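Gernar Circuit

From Stoyanova Esports Wiki, the community reference for team games
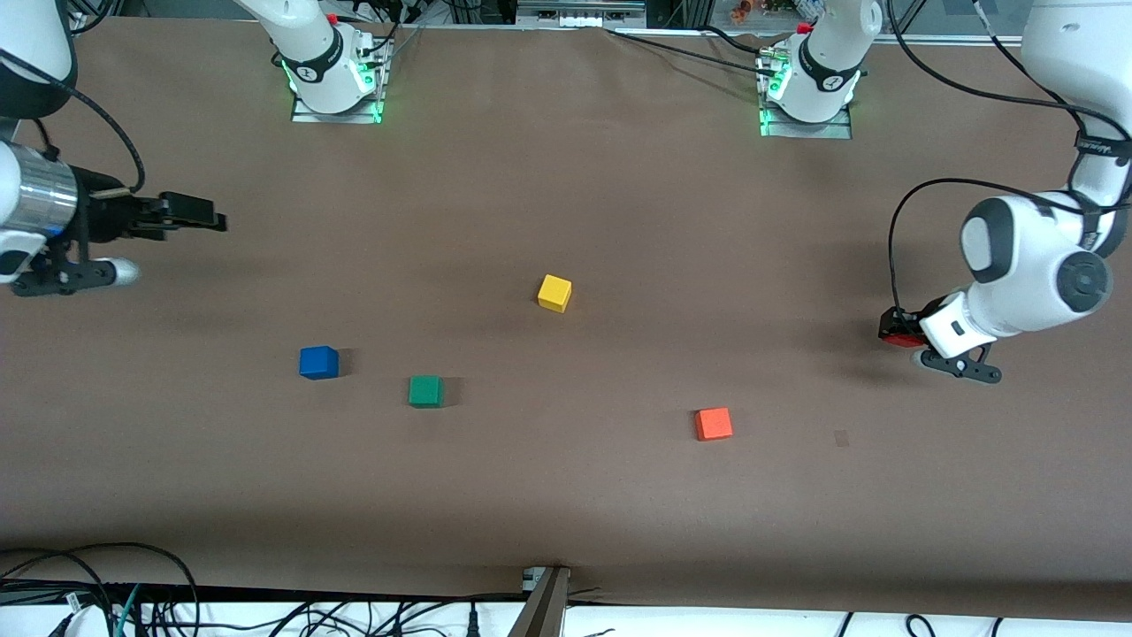 Photo: Stoyanova Wiki media pool / reuse with credit

The Gernar Circuit is a tournament series for Nurari, a five-on-five arena game for PC. Two splits a year, spring and fall, with a final event called the Gernar Closer. Run by Datus, a tournament organizer that also handles the broadcast. Often called just "the Circuit" or "GC" in match threads. Not to be confused with the Gernar Open, a one-weekend amateur cup that uses the same logo.

Overview

The Circuit sits one level under the top league. Teams are a mix of academy rosters and independent squads. Eleven teams per split in the current format, which means one team is off each round. The odd number goes back to a late withdrawal in the third spring split. Datus kept it afterward and hasn't said much about why.

Matches are played online until the playoffs. Playoffs and the Closer are played on stage. Start time is 5 p.m. local for the first match, later ones start when the one before is done.

Format

Regular split: single round robin, all series best of three. Top six go to playoffs. Bottom two go to the relegation bracket against teams coming up from open qualifiers.

Playoffs: double elimination, best of five. Seeds one and two start in the upper bracket semifinal. Seeds three and four start one round earlier, five and six start in the lower bracket. Upper bracket winner picks side for game one of the final but does not get a free map. (It did in the first two splits. Dropped after complaints.)

Closer: four teams, the two finalists from each split. If a team made both finals its second slot goes to the best remaining team on points.

Points

Winning a split is worth 100 points, losing the final is worth 50. Third place gets 43, fourth gets 11. Nothing below that. The drop from third to fourth has been argued over since the first season and is the main reason the third place match is taken so seriously, some teams have saved draft picks for it.

Points carry from spring to fall but not into the next year.

Tiebreakers

In order: head to head, map record, average win time. A tiebreaker game is played only if the tie affects playoffs or relegation. Three-way ties used to go straight to win time, which led to teams rushing games they had already won. Changed to a mini round robin of single games.

Draft rules

Five bans per side, in two phases. First three bans, then three picks, then two more bans, then the last two picks. New characters are locked for two weeks after release. Reworked ones are locked for one week, although the rulebook is vague on what counts as a rework and it has been handled case by case.

From the fourth fall split on, playoffs use what players call the burn rule. A character picked by a team in one game of a series can't be picked by that team again in the same series. The other team can still take it. Game five drafts get strange. Supporters of the rule say it rewards wide champion pools, critics say it punishes rosters with a rookie in the mid lane. Both show up in the data depending on the split you look at.

History

The series began as an online league with no stage events and a prize pool paid out per win. First season was rough: server trouble in weeks two and three, a full round replayed, standings posted wrong twice. Viewership was low until the playoffs, when an unseeded team came through the lower bracket without dropping a series and lost the final in five.

Second season added the Closer. Third season moved to a newer version of the tournament client, which allowed proper pauses and game restores (before that, a crash past the ten minute mark ment a remake).

Fall split moved from September to July one year to avoid a clash with the top league's finals. Moved back the next year. Teams did not like the short break.

Rosters and eligibility

Minimum age 16. Up to seven players registered per team, with a coach. Academy teams may move two players a split between the main roster and the Circuit roster, once the playoffs start rosters are frozen. Emergency subs need to be approved before the day's first match.

Independent teams own their slot and can sell it between seasons, not between splits. Academy slots can't be sold, they return to the organizer.

Broadcast

English stream on all match days. Other languages depend on demand. Desk segment between series, no desk on online tiebreakers. Replays go up the same night, usualy without the draft phase cut out.

Reception

Generally seen as a good place to watch unpolished but aggressive play. Common complaints: the bye week ruins momentum, too few stage matches, point gaps. The Closer gets better reviews than either split final.

See also

Gernar Open
Nurari competitive ruleset
Burn rule
Relegation bracket

Categories: Nurari tournaments, Datus events, Second-tier leagues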